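3.2 What we bought, and what we'd put off

I'll be frank that our first budget for the picking cell was a bit of a guess.

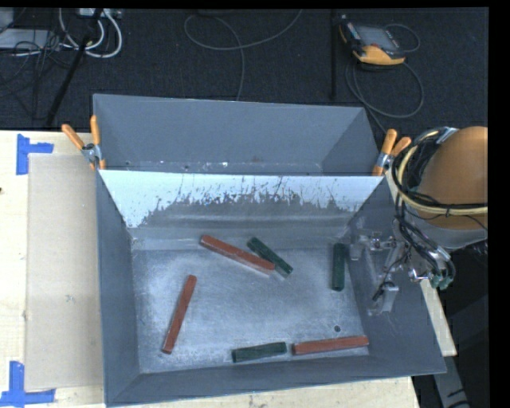

We had put nearly everything into the arm and left 697 pounds for "sundries", a word I now regret (it had to cover the gripper fittings, the cabling and anything the parts sat in). Kaltumano quoted us 736 for a purpose-built tray with a fixed partition, and Skosano came in lower but wanted a minimum order of 2. So we went for a plain metal bin and a divider held on with spring clamps, and I'd do the same again! The clamps let us change the size of the picking area without ordering anything.

Figure 4. The bin with its clamped divider and six blocks in the front compartment.

Cables were the real surprise. We spent some 306 pounds on them by February, and that's before the spare set from Westine. For the second cell we've given cabling its own line, and the Coman gripper quote now has to include connectors.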